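## Building a small bond ladder

I started mine at Amaral with four rungs, and you can too – it takes one evening!

1. Split your cash into equal piles. Mine were $300 each.
2. Buy one bond for each year, shortest first. Check the maturity date before you click (I once grabbed a 22-year bond by mistake).
3. Write down the coupon dates. I use a plain notebook.
4. When the first one matures, put the money into a new bond at the long end.

My first rung paid back $322 with interest, and I rolled it over the same afternoon. Prices will wiggle in between, so I only look in July.
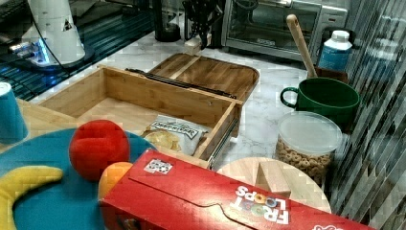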